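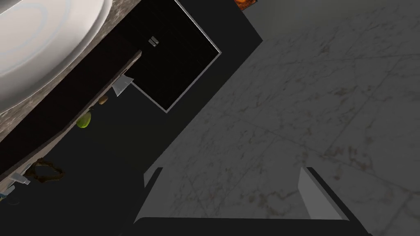
*White sink basin set in a dark speckled marble countertop (computer rendering)*

**Mendier Cap Swap** was a summer sales promotion for Mendier, a line of carbonated fruit drinks bottled in Busulwood. Buyers collected printed bottle caps and exchanged full sets for prizes at stores and at a traveling booth. The promotion was planned by the agency Trolleck and opened on July 13, 2024. It closed at the end of the same summer, although unclaimed prizes could be requested by mail until December.

## Background

Mendier had been sold in glass bottles since its launch, and its earlier advertising was mostly limited to painted store signs, delivery trucks and local radio. Summer was the strongest season for the brand. Sales dropped once schools reopened, and the bottler had tried several ways to keep buyers coming back through the warm months, among them a discount on the second bottle and a free glass with each case.

The free glass offer was popular but expensive. Glasses broke in transit, and small stores had no room to keep them. Trolleck was asked to come up with a promotion in which the item to be collected was already part of the package. The agency proposed the cap, which had a blank inner liner that could be printed at little extra cost.

A similar idea had been used for Baloch, a ginger drink from the same bottler, two summers before. In that case each cap carried a single letter, and buyers had to spell the brand name. The Baloch promotion ran into trouble when the letter H, which had been meant as the rare one, was printed in larger numbers than planned on one line. Stores ran out of prizes early. The lessons from that season shaped several of the Cap Swap rules.

## Format

Each cap carried one of 12 printed symbols under the liner. The symbols were drawn as simple fruit and instrument shapes in a single color, so that they could be recognized even when the liner was scratched. A full set was made up of one of each symbol. Partial sets also had value:

- Four different symbols could be exchanged for a bottle of any Mendier flavor.
- Eight different symbols could be exchanged for a cotton shopping bag or a cap-shaped bottle opener.
- A full set could be exchanged for a portable speaker, while stocks lasted.

Duplicates could not be exchanged for prizes, but they could be traded with other collectors, and the name of the promotion came from this. Stores that took part were given a shallow tray to set by the register. Customers could leave a duplicate in the tray and take a different cap in return, one for one. The tray was not supervised by the bottler, and the printed rules described it as a courtesy.

There were 500 speakers in the prize pool. The two rarest symbols, the drum and the quince, decided how quickly the speakers were claimed. Mendier did not publish the print run for any single symbol during the season.

## Booth

Trolleck also ran a traveling booth, which visited 17 towns. It was set up near markets, bus stations and public pools, usually for a single afternoon. Staff at the booth exchanged caps, sold cold drinks and kept a large trading board on which collectors could pin notes saying what they had and what they needed.

Music at the booth was supplied through the same model of speaker that was given as a prize. This had been included in the plan as a demonstration, and it led to the most common complaint from neighboring stallholders, who found the volume too high. After the first few stops the booth turned the music off between songs played on request.

The last stop was in Busulwood, in the yard of the bottling plant. Visitors were shown the filling line, and a box of loose caps was set out for trading.

## Reception
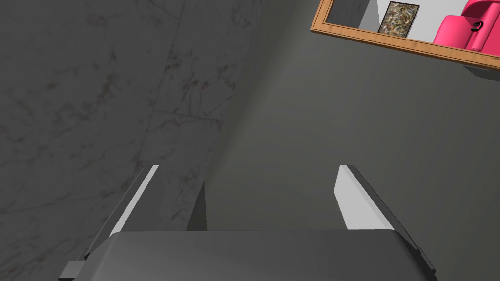 One shopkeeper complained in a letter to the bottler that the tray by the register was a good idea for a quiet store and a bad one for a busy store, as people stood over it sorting caps while the line behind them grew. The letter asked for a second tray that could be placed away from the counter. Mendier agreed to send extra trays to any store that wanted them, and many larger stores moved the trading to a window ledge or a table near the door.

Reaction among buyers was generally favorable. The trading rule was thought to be easy to follow, and children who could not buy many bottles were able to take part by finding caps and swapping them. Parents' groups in two towns objected to this. Their view was that the promotion encouraged children to pick up litter, and that used caps have sharp edges. The bottler answered with a notice asking collectors to rinse caps before trading and advising that young children be helped by an adult.

The prizes drew a mixed response. The bottle opener was well liked, and was later sold separately. The shopping bag was described in several letters as too small for a full-size bottle to stand upright. The speaker was in high demand, and the supply was gone before the booth had finished its tour. Collectors who completed a set afterward were offered a case of drinks in its place, an option that had been stated in the rules but not on the posters.

## Cap handling and counting

Caps returned to the bottler had to be checked by symbol before a store was repaid for the prizes it had given out. Stores sent them in paper sleeves, each marked to hold 200 caps. The sleeves were opened at the plant and the caps laid out face up on a table. At first this was done entirely by hand, and repayment to stores fell behind by several weeks.

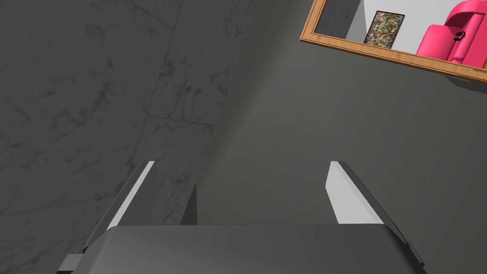
Repayment became faster once the bottler supplied stores with a sorting rack, a low stand on which caps of the same symbol were stacked on edge in rows. Each row was kept together by a spring clip. The clip had two arms that faced each other across a gap, dark on the outside and pale on the inner side, an arrangement also seen in the two fingers of a parallel gripper. The pale inner side made it easier to see whether a cap had been put in backward. Racks were sent first to the stores with the highest returns and later offered to all. A store with a rack could report its totals by telephone and send the caps afterward, and in most cases it was repaid on the strength of the call.

Forged caps were rare. The most frequent fault was a liner that had been peeled from one cap and glued into another, usually to turn a common symbol into a quince. Such caps were easily noticed when stacked, as the glued liner sat higher than the rest. Stores were not charged for accepting them in good faith.

## Rules disputes

The printed rules ran to a single page and were posted in every participating store. Two points caused most of the questions received by the bottler.

The first was whether caps from Baloch bottles could be used. Both drinks were filled at the same plant and had caps of the same size, and a small number of Baloch bottles left the plant with Cap Swap liners. Mendier decided to accept these caps as valid. Old Baloch letter caps were refused.

The second concerned store employees. The rules barred employees of the bottler and the agency from claiming prizes but said nothing of people who worked in stores. Some collectors felt that clerks had an unfair advantage, being able to look through the tray before opening hours. A later printing of the rules stated that store staff could collect and trade but could not claim a speaker at the store where they worked.

## Later use

Mendier did not repeat the Cap Swap in the same form. The printed liners were kept for regular production, at first with the leftover symbols and then with short messages about flavors. The trading trays stayed in many stores, where they were used for matches, coupons or small change.

Trolleck reused the trading board at later events for other clients. The sorting racks were recalled by the bottler, although not all were returned, and complete sets of the caps are traded among collectors of bottle packaging. Sets that include a quince cap with an undamaged liner bring the highest prices. Caps from the misprinted Baloch bottles are collected as a separate group.

## See also

- Bottle cap collecting
- Loyalty program
- Premium (marketing)
- Sales promotion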